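# Talk notes: "The Bed Is Not a Shelf"

*Hotau evening session, 7 pm. Slot is 17 minutes. Slow down, I always rush the first part.*

**Opening (no slide yet)**

Hi everybody! Wait for people to sit. Ask for hands: who moved a pile of stuff off their bed last night so they could get in it? Keep your hand up if the pile went on a chair. Keep it up if it went back on the bed this morning. (Let them laugh, this always gets going by itself.)

So that's me too, and I give talks on tidying. I live in a bedroom where the bed is the biggest flat thing in the place, and flat things collect. I come in, I've got a phone in one hand and a sweater over my arm, and the bed is right there being wide and soft and at exactly the height where my hand lets go.

**The apartment story**

Tell the Fuketti story, short version. We moved into the Fuketti building in February and the closet had no rod in it. For 82 days every single thing I wore lived on the bed during the day and on the floor at night. I got really good at carrying a whole armful at once. The day the rod went in, I hung everything up, felt wonderful, and by dinner there was a cardigan on the bed. With a working closet two steps away!

Pause here. Drink water.

That was when I stopped blaming the closet. The bed pile is a habit with its own little route: door, bed, kitchen. The closet wasn't on the route.

**What lands there**

Go through these loosely, don't read them out.

- Clothes that are in between. Worn once, fine to wear again, not going back in with the clean ones. This is most of any pile I've ever met.
- Little pouches. Makeup, cables, coins, whatever. They close, so they feel put away already, and they're so not.
- The phone. It goes down on top, then something goes down on top of the phone, and then I'm calling it from the other room.
- Boxes. They start near the bed for an afternoon. I once had a box from Dogar by my headboard so long that I was keeping my book on it.

Mention the boxes again later if there's time. People always ask about boxes.

**The 2-minute version**

I tried the big system first. Bins, labels, a chart on the inside of the door. I used the Rudidlow planner pages and filled in 94 little squares before I quit, and I'd like some credit for 94. But the squares were a hobby and the pile was still there.

What stuck is short. Before I go make dinner I stand at the foot of the bed and I only do the fabric. Clothes get folded, hung, or thrown in the wash, no trying on, no checking pockets for receipts and reading the receipts (I do this). When the fabric's gone, the rest of it is suddenly a handful of small things, and you can pick up a handful.

Then small things with a zipper or a lid go in one drawer. One! I don't sort the drawer. The drawer is allowed to be a mess, it has a front on it.

Boxes last. If it's empty, flatten it before you sit down.

**Slide up now**

Leave it up for a bit and let them look before talking. 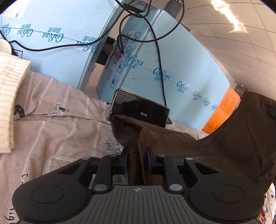

Brown garment, phone, light pink pouch, something thick and knitted in cream, and then those big light blue boxes behind the bed. Ask the room: what do you pick up first? Half of them will say the phone. Fabric first, guys! The top of the brown piece is lying over the bottom edge of the phone, so moving the fabric frees the phone anyway.

The sheet has a busy print, with stripes and words and little black animals, and I'd say a word on that as well. I used to own only patterned bedding and I think it hid things from me. A dark phone shows up fine. A pouch in a soft color, not so much.

One of the replies on the Hotau sign-up page said that fabric first is backwards in a small room, boxes should go before anything, and you can't fold a coat properly with cardboard leaning at your elbow. Fair enough! I went back and forth on it. If the boxes are where you need to stand, do the boxes. If they're on the far side of the bed, I'd still leave them, because opening one turns into an hour on the floor with packing paper.

**If there's time**

- The chair question. Someone will say "just get a chair." A chair is a smaller bed. I have one, it's full.
- Hooks: yes for the in-between clothes. Mine are behind the door, on the route, and they fill up fast enough that I have to deal with them.
- Roommates and partners: skip unless asked, this runs long.

**Wrap**

Ask them to try the fabric part tonight, before dinner, and leave everything else where it is. Sign-up sheet for the Dogar closet swap is by the coats. Take my water bottle home this time.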